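Drywall mud pan: stainless or plastic for a small patch crew?
Forum > Finishing > Hand tools

hyook_finish
Posted January 2020

We do small patch jobs in occupied apartments, mostly setting compound in small batches. I've been using Hisden stainless pans, 14 inch. The sheared edges stay straight, but the welds at the corners hold dried compound, and those crumbs end up in the next batch as drag lines. Considering the Binon plastic pans. Does anyone have long-term use on them?

pserrano
Two years on the Binon. Dried setting compound pops out if you flex the walls. The edge is the problem. It rounds over from scraping the knife, and after that it won't clean the blade in one pass. I dress mine with a 400 grit block and replace it when that stops working.

mudline509
Disagree on plastic for setting compound. Residue in the scratches speeds up the next mix. I lost 25 minutes of working time on a 90-minute bag before I worked out the cause.
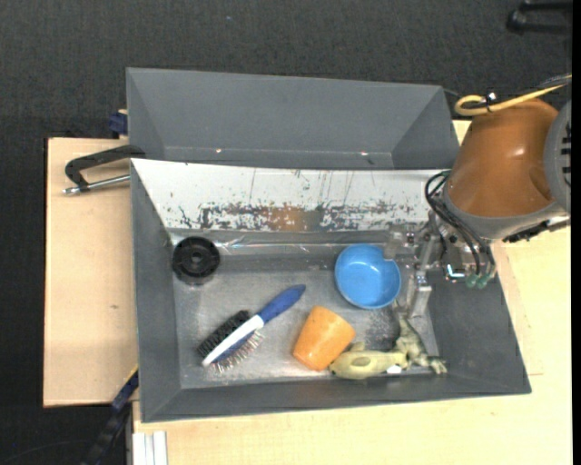 Scratches are the whole issue. Any coated or soft surface that gets scraped daily will open up, and a rinse does not get into the grooves. Bare stainless scratches too, but shallower, and a nylon brush clears it.

pserrano
25 minutes sounds like dirty water or a dirty paddle. Did you change one thing at a time?

mudline509
Changed the pan only. Same bucket, same paddle, same bag.

Ha-neul, on the corners: run a thin fillet of epoxy along the inside welds, let it cure fully, sand smooth. Mine has held since May.

stutent_g
Or buy a pan with radiused corners. Jayawardena makes one, no inside weld. Costs more than the Hisden and weighs more, which you notice on ceilings.

hyook_finish
Weight matters, we do a lot of ceilings. I'll try the epoxy on one Hisden and keep the other as is. Perla, what thickness is the Binon wall at the rim?

pserrano
2 mm on mine. The older ones were thicker, I think. Check before you order.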